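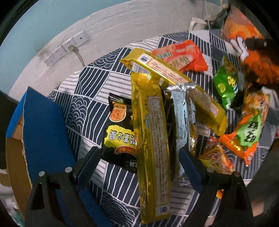

*Part of the haul, with a plush toy in the corner.*

I've wanted to try one of those mixed snack boxes forever, the kind where you don't choose anything and a big pile of little packets shows up at your door. Most of mine have Chinese printing on them and I can't read a word of it, so keep that in mind as you go through this review. I'm judging with my mouth.

I ordered the Worby Mixed Snack Box, the 60 piece size. There's a bigger one with 102 pieces, and I had it in my cart twice before I came to my senses. I paid $49 with shipping and it came on a Monday, a day earlier than they said.

First thing, the sizes. These are small! The long skinny gold foil ones are a couple of bites each. If you're picturing full bags of chips you're going to be let down, but for a desk drawer or a lunch box they're just right. My friend Mirjam says they're "car snacks" and she's been taking handfuls of them home to prove it.

**The good ones**

The green packet with the little picture of peanuts or beans near the top (I'm still not sure which, even after eating them) was gone first in my house. Salty, super crunchy, a bit of garlic. I would buy a whole bag of just those.

The orange packets with the round picture of fried snacks on the front are a close second. They've got some heat, and it sneaks up on you around the third piece. My brother-in-law Tarmo told everybody they weren't spicy at all and then drank two glasses of milk, so ask somebody else.

I also really liked the black bag with the yellow band across it. The picture on it is some kind of shredded orange food, and what I got was chewy and sweet with chili on the back end. Messy though - have a napkin ready, and don't open one over your keyboard like I did.

**The not so good**

The silver ones did nothing for me. Dry, kind of bland, and they stick to your teeth. I gave the rest to Amrit at work and he was thrilled, so I guess there's a person for every packet.

The red-orange ones are okay. I wanted more flavor out of them, and two of mine were mostly crumbs by the time I got to them. They ship everything in one big bag inside the box with no padding, and I think that's on Worby.

My bigger complaint is the paperwork. The box had a card listing everything inside, but it only gives names, no pictures, so good luck matching them up. The ingredient print on the foil ones is tiny, too. If you've got a nut allergy in the family, I'd skip this box or write to the shop before you order. I wrote with a question about the silver ones and somebody named Heino got back to me the next morning, very friendly, with a full list.

**Would I get it again?**

Yes, but I'd split it with a friend. Sixty is a lot when you only love half of them, and we still had 5 silver ones rolling around in the bowl at the end of January. Four stars from me. If they ever sell the green ones by themselves it's five, and I'll take the big box of those, please.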